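Home Our Work Vacancies News Contact
Search this site Enter keywords Go

Equipment Planning Officer (Robotics), Jindudora, Stestport

We are looking for a patient and friendly person to help us work out what to buy next, when to buy it and how on earth to pay for it. Jindudora has been teaching pairs of robot arms to handle everyday goods for a while now, and the work has grown faster than our spreadsheets have. The post is part-time for the first 3 months and we hope very much to make it full-time after that – the money for it is already in the draft budget.

You would spend a good part of each week beside the work itself, because we have found that people who only see the invoices tend to order the wrong things. Packing and putting away is our bread and butter at present: bags of potting soil, stationery, a basket, a shelf to put things on.

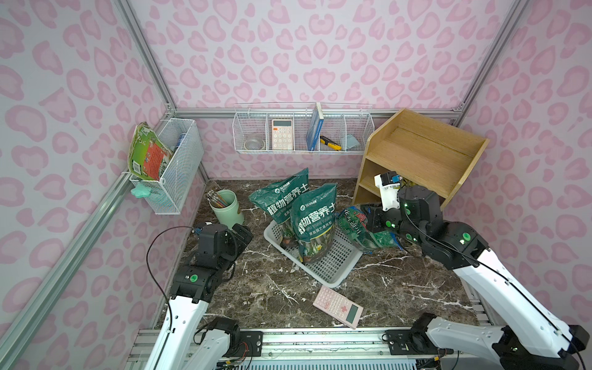 Your first big task would be the purchasing plan for the coming year, which we need in a fit state to show our funders by October. It has to cover spare grippers, cables, wrist cameras, replacement rails and all the small household goods we get through, and it should say plainly which of these we could put off if the grant comes in lower than we would like. We have 32 lines in the present list, and Nasrin Mousavi will happily go through every one of them with you over a pot of tea (or two).

You would also be asked to get quotes from suppliers. We have bought from Karimi and from Takon in the past and would like somebody to compare them properly – delivery, repairs, what happens when a joint fails a week after the warranty ends – and to look further afield as well. We don't mind in the least if you have never bought a robot arm before. If you have kitted out a school workshop, a bakery or a veterinary practice and kept within your budget, please do write to us, and tell us what you would do differently next time.
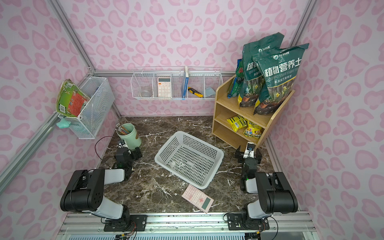 Reading time: 3 minutes

We would like you to be at ease with a spreadsheet, able to write a clear letter, and willing to say so when a price looks silly. Some knowledge of electrical safety would be a help, though we can send you on a course. The arms are on benches at waist height and the building has a lift, and we will gladly talk about any changes that would make the job easier for you.

There is one more matter you would inherit, and it is the one we argue over most. Should we save up for another pair of arms, or spend the same money on keeping the present ones in good order, with a proper shelf of spares? 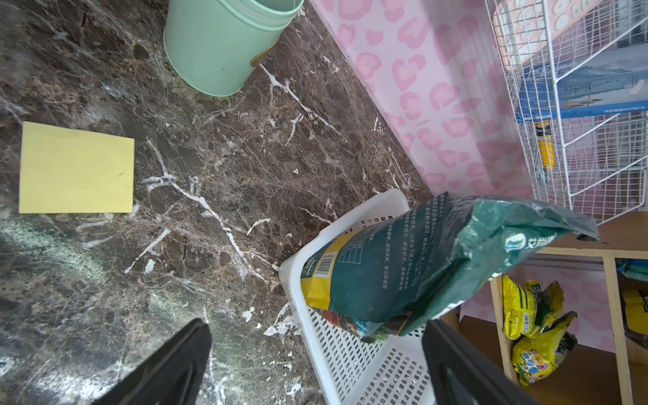
Parviz Hashemi would take the spares every time, and has asked us to put his view in the advertisement: a second pair sounds grand, but you would be paying for the bench, the wiring and the extra pair of hands as well, and the first broken gripper would still stop us for a fortnight. Katherine Ñahui takes the other side, and whoever joins us will be expected to hear them both out and then put some figures on paper.

To apply, please send a letter of no more than 2 pages, along with your CV, to Arash Ahmadpour at our Stestport office. You are very welcome to come and look round before you decide, and he can arrange that too.

Print this page E-mail this page to a friend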